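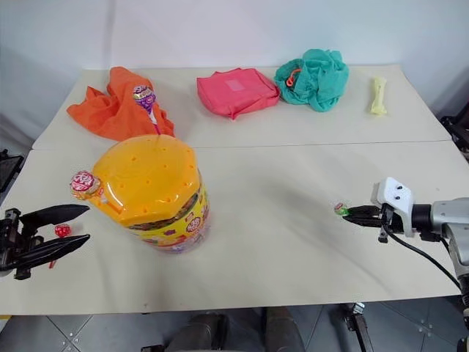 A pink zippered pouch between an orange cloth and a teal one.

My father-in-law keeps every email he has ever been sent, and until last May I thought of this as his business and none of mine. Then his laptop began refusing to save his letters, and the whole family (well, me) was called in to take a look.

I started with the desktop, which held 372 icons stacked so deep you couldn't read the names underneath. There were 14 copies of the same boiler manual, each one downloaded afresh whenever he wanted to check the same page! We put the kettle on and went through them together, and I have to say it was a lovely afternoon, with a good many detours into holiday photos from a guesthouse called Zindow that he still talks about.

The photos were the real weight, of course. His library ran to 3673 pictures, plenty of them taken twice or three times in a row while somebody found their smile. Bheki Kruger, who repairs computers two streets over and has rescued me more than once, told me to sort by size first and leave the sentimental things for last, and to copy everything to an outside drive before deleting so much as a blurry thumb. I did as I was told, for a change.

We used a little program called Prelo to hunt down the duplicates, though I'd have you check its choices one by one, as it was awfully keen to throw out the larger version and keep the small. After that came the trash folder, which he had never once emptied, and which he asked to read through before we did.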